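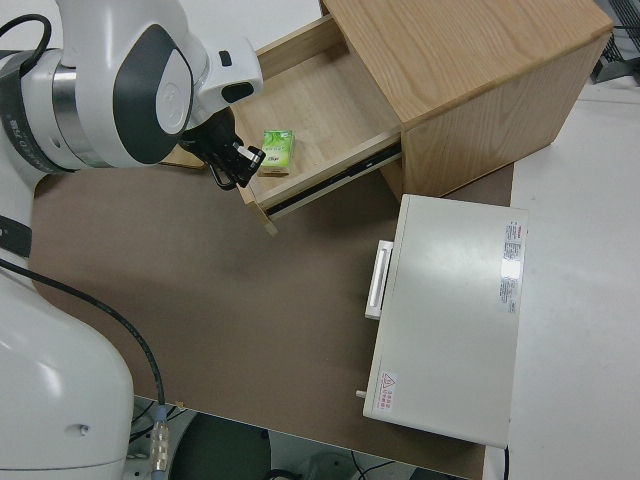 Small drawers, small stuff

I used to be a terrible drawer stuffer. Tea, batteries, takeout menus, a ball of string, all of it went into whichever drawer was closest, and then I'd buy a second box of tea on top of it. My friend Amna Warraich finally got me to pull everything out one rainy afternoon in August, and I've kept her system going ever since (mostly!).

Give each little drawer one job. Mine is cartons and packets, and if only one carton lives in there for a while, fine, leave it that way. Stand it up in a front corner so you see the label the second you slide the drawer open. Wipe the bare wood with a barely damp cloth and let it air with the drawer pulled out before you put anything back.

Oh, and if the drawer sticks, rub a candle stub along the runners. Four strokes a side did it for me. 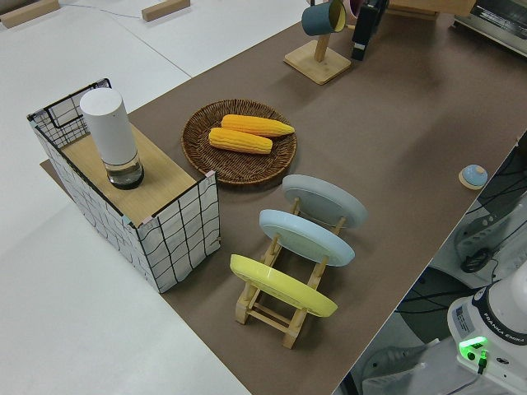

Counter space is my other big battle, and I've tried everything from hooks to a rolling cart that rolled straight into the dog's bowl. What works is going up. Lay a wooden board across the top of a wire basket and you get a whole extra shelf, plenty for one tall container, with the basket still there underneath for towels or whatever you like. You do have to lift the board to get at them, so don't keep your everyday dishcloth in there. I learned that in a day. Plates go upright in a wooden rack with a bit of air between them, and mugs hang on their own stand so they're not eating up a shelf.

Corn gets a spot out in the open on a woven tray, but only if I'm cooking it that night. Otherwise it goes in the fridge with the husks on. I forgot a bag of it on the counter once and we ended up eating very starchy chowder for days.

Usman Rana wrote in asking what I use on my wooden rack. Plain mineral oil, rubbed in with an old sock, left overnight and then wiped off. Do the feet too, they get the worst of the drips.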